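Plosen matte wall paint in mid-gray, two cans, one small spare room

I had my doubts about this one before I opened it. Plosen says on the can that the matte covers in a single coat, hides bad plaster and wipes clean with a damp cloth. I have read that on every can of paint I have ever bought, and I have yet to meet the one that does all of it.

We did the spare room with it in October. It is a small room, previously a yellow that the last owners must have liked, and I bought 2 cans from Nomham because the calculator on their site told me to. The second can is still half full. The paint itself came to a bit more than the Werker we used in the hallway, and I went in wanting to know what the extra money was for.

First, the single coat. No. One coat over yellow looked like gray over yellow. Two coats looked fine, and I'd plan on two whatever color you are starting from. It dries fast enough that you can do both in a day if you start early, but the edges dry fast as well, and if you stop to answer the phone halfway across a wall you will be looking at that spot later. I used a short-nap roller from Chraibi, which dropped lint for the first ten minutes and then behaved.

The smell is mild. I slept in the next room with the door open and had no complaints. Drips come off the baseboard easily if you catch them right away – I missed a few and had to scrape.

Then there's the color. My sister-in-law Dalia Shehata picked it, and she has a better eye than I do, but I still think the chip is misleading. On paper it's a plain neutral gray. On a big flat area it changes more than I expected, cool with a bit of green-blue in one part and closer to beige in another.

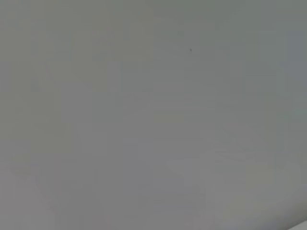 Touch-ups are where I expected trouble with a matte this flat. I dabbed over a scuff behind the door and the patch blends in from across the room, though I can find it if I go looking. Small marks are another story. Up close the gray is smooth and plain enough that even one tiny dark speck, like the one toward the upper right, is what your eye goes to. Could be dust, could be a pinhole, and I haven't decided if it's worth getting the brush out. An eggshell would be easier to wipe, and I'd think twice about this paint for a kitchen or a kid's room.

As for the damp cloth claim, it took off a pencil line but left a slightly shiny patch where I rubbed. Go gently.

I'd give it 4 out of 5 for the finish and 2 out of 5 for what is printed on the can. If you already like a flat gray and can get it on sale, fine. At full price I'd buy the Werker again and put the difference toward a decent roller.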